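About us

G'day, and welcome to Grostulero! I'm the one who answers the emails, cuts the patterns and sweeps up afterwards, so if you write in, it's me you'll get.

I started out mending tents and awnings in my garage (the neighbours were very patient) and moved into the unit on Tusside Road when the second sewing machine wouldn't fit beside the car. These days I mostly make bags for camping and caravanning: peg bags, tool rolls, pouches for all the little bits that end up under the seat. There are 19 styles at the moment, and the Prarnard tote is still my favourite colour of the lot, a sort of dusty gum-leaf green. 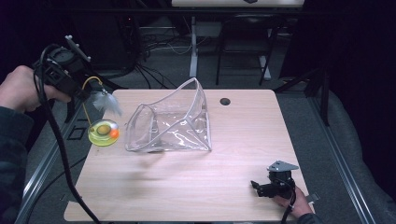 A clear pouch on the table, nothing in it yet.

Repairs are still a big part of the week. Zips, torn flysheets, mouldy old canvas your grandad left in the shed, bring it in and I'll have a look! Small jobs start at $50 and usually take 10 days, a bit longer from November when everyone remembers they own a tent.

Drop by on a weekday morning. Parking's around the back.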